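Ticket 436 – Newsletter PDF export drops pages and reflows captions
Product: Clalleo Layout, desktop build 19
Component: Export / PDF
Priority: Normal
Status: Resolved, workaround documented
Opened: July 12, 2025

Initial report

Exporting the July issue of the Girken staff newsletter to PDF gives a file with missing body text on two pages. The document opens without errors in the editor. Preview shows all text. The exported file has blank columns where the second and third text frames should be. Images export normally. Page numbers export normally. No warning is written to the export log.

Environment

Desktop build 19, clean install, default preferences. Source document was started in an older build and converted on first open. Body font is Lometti Text, regular and italic. Images are linked, not embedded. Output preset is "Print, 200 dpi".

Steps to reproduce

1. Open the July issue from the local drive. Do not open it from the network share, which adds a separate delay and clutters the log.
2. Go to File, Export, PDF.
3. Select "Print, 200 dpi".
4. Leave "Subset fonts" checked.
5. Export and open the result in any viewer.

Result: text frames linked across a page break are empty. Text frames that start and end on the same page are fine.

Update 1

Reduced the document to the inside pages. The fault is still present. Removed all text styles and reapplied them. No change. Replaced Lometti Text with a system font and exported again. All text came back. Switched back to Lometti Text with "Subset fonts" unchecked. All text present, file size much larger.
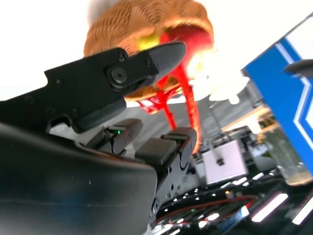 Photo: Girken staff newsletter

The credit line under the photo is set in Lometti Text italic and had been missing in every earlier export. It is present now, at the correct size, with the correct space above.

So the subsetting step is involved. The regular weight survives in short frames and fails in linked ones. The italic fails everywhere. Both font files pass validation in the font manager.

Update 2

Checked the font cache. The cache folder held two copies of Lometti Text italic with different internal version strings. One was installed with the font package, the other was unpacked from the converted document. The exporter was reading the character table from one and the outlines from the other.

Cleared the cache:

1. Quit the application completely. Closing the window leaves the font service running.
2. Delete the contents of the "fontcache" folder in the user profile. Leave the folder itself.
3. Start the application and wait for the font menu to fill.
4. Open the document and choose "Use installed fonts" when asked.

After this the linked frames export correctly with subsetting on. File size is back to normal. One problem remains: captions are reflowed. Any caption shorter than one line is pushed down by 10 points, and in narrow columns it lands on top of the next paragraph.

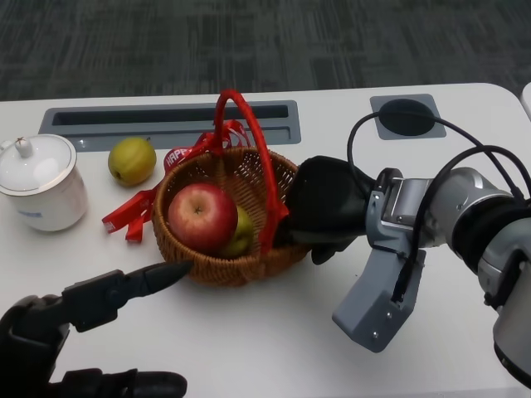 Apple and pear basket on the white table.

Offset measured in the PDF is 10 points. Offset in the editor is zero. The same text set in "Body" has no offset in either place, so the value has to be coming from the caption style.

Update 3

Compared the style definitions before and after conversion. The old build stored "space before" on the caption style as a value tied to the image frame. The converter writes it as a fixed value and also keeps the frame value. The editor ignores the second one. The exporter adds it.

Fix for existing documents: open the style, set "Space before" to 1, save, set it back to 0, save again. Editing the value once forces the frame value to be dropped. Opening the style and clicking OK without a change does nothing – the style is not written unless a field has changed.

Turkish characters were checked at the same time, as the issue includes the name Tatlı. The dotless i exports correctly with subsetting on or off. It can be searched and copied from the PDF.

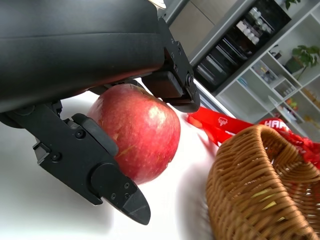
Red apple held in a gripper above a wicker basket

The folio sits on the baseline grid and no longer drifts when the image above it changes height. All linked frames contain text. Captions are in place. Export log is clean.

Resolution

Cause 1: duplicate font entries after document conversion. Cleared by emptying the cache and choosing installed fonts.
Cause 2: duplicate spacing value on converted caption styles. Cleared by editing the style as described in Update 3.

Both need to be done once per converted document. New documents created in build 19 are not affected. Converter fault split off to its own ticket and linked to this one.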